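Nallthorpe Museum of Everyday Dress
Galleries > Behind the Displays > Headwear

Hats, Caps and Their Stands

The headwear collection at Nallthorpe holds 1447 items, the greater part of them worn by people who lived or worked in the district. It includes straw hats, felt hats, bonnets, school caps, works caps and a growing number of modern sports and leisure caps. This page introduces the way in which such items are supported, both on display and in the workroom, and gives notes on the types of stand in current use.

The collection was formed in three stages. The first group came from the Marinescu hat shop, which closed its doors on Dellum Street and passed its remaining stock, fittings and order books to the museum. The second was built up through gifts from local families. The third is the contemporary group, which now stands at 421 items and is the part of the collection most often requested by schools and colleges.

Why stands matter

A hat left to rest on its brim will, in time, take the shape of the surface beneath it. A cap stored flat may crease across the crown, and a crease that has been allowed to settle is difficult to remove without steam, which the museum avoids wherever possible. Each item chosen for display is therefore matched to a stand before it leaves the store. The stand should carry the weight at the crown and should leave the brim or peak free. 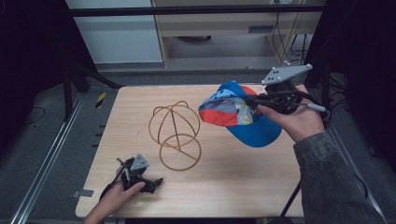
Wire forms are favoured for lighter headwear. They allow air to pass through the crown, they weigh very little, and they can be adjusted by hand to suit a deeper or a shallower hat. Where the wire might mark a delicate lining, a cover of washed cotton is placed over the dome first. Covers are laundered without scent or softener and are replaced when they become thin.

Baseball caps require some thought. The front of the crown may be stiffened while the back is soft, so that a cap can sit well at the forehead and sag behind. A small pad of acid-free tissue at the back of the form is normally sufficient. The peak is left in the curve given to it by its wearer, as this forms part of the history of the item.

Patchwork and printed caps are shown at a slight turn, so that visitors are able to see more than the front panel. Lighting for printed cotton is kept low, and no printed item remains on open display for longer than 80 days in any one season.

Types of stand in use

Wire form. An open dome on a ring base, suited to caps, straw hats and light summer felts. The museum's standard pattern is supplied by Arkik.

Turned block. Solid wood, from the Marinescu shop fittings. Blocks are used for display beside the hats and no longer carry the hats themselves, as bare wood can stain a pale lining.

Padded head. A rounded support of inert foam with a cotton jersey cover. Recommended for bonnets and for any item with weak stitching at the crown.

Low ring. A shallow collar of card and wadding, used in storage boxes. It raises the brim clear of the floor of the box.

Notes on handling

Headwear is lifted with both hands wherever its shape allows and is never picked up by the crown alone. Table surfaces are wiped down and left to dry before work begins. Badges, pins and hatpins are recorded in place and are removed only on the advice of the conservation department.

Each item is checked against its record for loose threads, fading and insect damage before it is placed on a stand, and again when it comes off display. Any change is entered on the condition sheet on the same day.

Visiting the collection

A selection of headwear may be seen in the Dellum Room on the first floor, which is open during normal museum hours. The selection is changed each August, when the room closes for a short period.

Items in store may be viewed by appointment. Groups are limited to 15 people, and requests should state the type of headwear of interest and any access needs. Bags and coats must be left in the lockers by the main entrance. Pencils may be used in the study area; pens may not.

Enquiries about gifts of headwear are welcome. Please do not send items by post or leave them at the front desk without prior agreement.

Next gallery: Gloves and Mittens
Back to Behind the Displays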